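Benoît Renaud runs the workbench at Huet, a small repair and testing shop where 40 assemblies a week pass across the same table. He agreed to talk about how the bench is laid out and kept in order.

The table came first. Renaud wanted a light grey top with a wood-grain finish. "Small parts show up on a light surface," he said. "On the old bench, which was dark, we lost screws every day." The black metal rail along its edge is grooved, and fixtures are clamped to it so that the top stays free of drilled holes.

Cloth is used under and around parts that scratch easily. Renaud buys it by the roll and cuts it to size. "Blue, smooth weave, no loose threads. We wash it at 40 degrees and throw it out when the edges go." The shop went through 170 pieces last year. Circuit boards are handled by their edges and put back in their bags at the end of each shift.
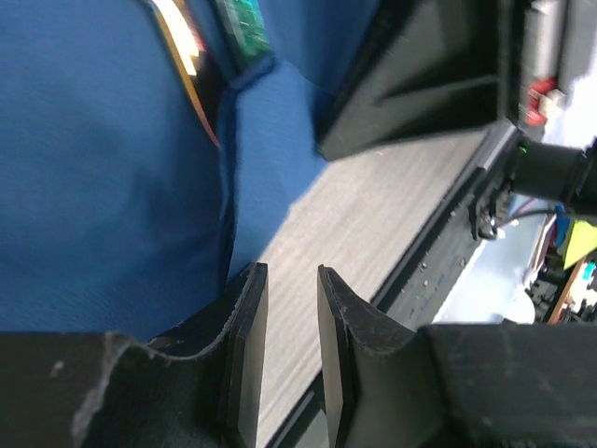
How often is the bench cleared completely? Once a week, at the close of the last shift, when everything comes off the top and the surface is wiped down with a damp cloth.

Dust is the recurring complaint. Josiane Perrin, who keeps the parts list, logs every item that comes back with a contact fault. Of 1315 entries to the end of September, she put up to 170 down to dirt. "It collects on flat black surfaces first," she said. "If you can see it there, it is already on the boards."

Renaud's rule on cables is short. They run down the side of the table and are tied to the rail, with slack left at the corner. Thibault Moulin had proposed a tray underneath, but it was dropped after a trial because it could not be reached from a chair.

The next change is to storage. Lidded boxes from Diltton will replace the open bins, and each will carry the number used in Perrin's list, which now runs to 2453. Renaud expects the relabelling to take the longest.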